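Thursday, teleop notes, sim station 2

Picking up from the clutter task. Goal for the week is 100 usable demos of "move the speaker to the open spot" on the Nendia tabletop, then retrain and see if the policy stops going for the wrong dark thing. Have 25 so far that I'd keep.

Morning. Leader arms on the Grimshaw bench kept drifting on the left wrist joint. Rezeroed twice, no good. Swapped the cable from the spare set, fine after that. If you see the sim arm sag when your hand is still, check the cable first before you recalibrate, I lost most of an hour to it.

Control rate was also off. Plorby recorder was writing at half the rate it said in the config, so the first batch plays back too fast. Deleted those. Did not try to rescue.

Layout. New reset script from Haneck branch, objects get shuffled then arms park out of view before the overhead view is saved. Good, means we get a clean start picture every episode. Seed I used for the afternoon runs has the round black speaker under the leafy plant, trophy and the purple flowers bunched up on the other side, plenty of clear table down toward the gray block.

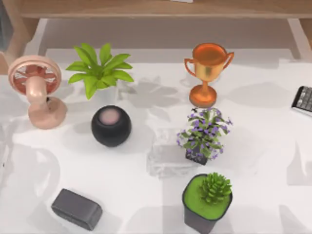 1. Approach

Come in from the open side, low table side, not over the plant. Leaves are collision meshes and they are bad ones, the finger snags on air a good bit outside where the leaf is drawn. Three demos thrown out for this. Go slow for the last bit of the descent, the policy copies your speed and if you stab at it so will it.

2. Grasp

Speaker is nearly a ball so grab at the widest part. Too high and it squirts out. I was closing the gripper while still moving down, bad habit, shows up in the data as a mushy grasp with no clear start. Stop, then close, then lift. Hold still a beat between each.

3. Place

Anywhere in the white space between speaker and block counts. Vary it! My first keepers all ended in nearly the same place and the policy will just learn the spot. Don't nudge the gray block, resets fine but the success check flags the episode.

Glass block: you can barely see it in the overhead view, I hit it with the back of the hand on a retreat and didn't notice untill playback. Asked myself whether to tint it for the operator view only. Leaning yes. Policy still gets the clear one.

Trophy and flowers are practically touching, dont use that pair as a target for now. Whichever you pull on, the other goes with it. Save for two-arm demos.

Tried hand guiding on the real arm for comparison after lunch. Much nicer to feel the contact but slower to reset, and my forearm is in half the wrist camera view. Sticking with remote for this set.

Trained a quick one on the 25 anyway. Reaches okay, hovers over the speaker, then can't decide to close. Same hesitation I have in the demos, so that one is on me. More than 500 would be nice but not happening this month.

To do
- fix recorder rate, put a check at startup
- tint glass in operator view
- trim idle time at the start of episodes, keep the pauses around grasp
- redo leaf collision or just shrink it
- spare cable is now in use, order another

Sim bench notebook, teleop group. Questions: leave a note on the page. Back to top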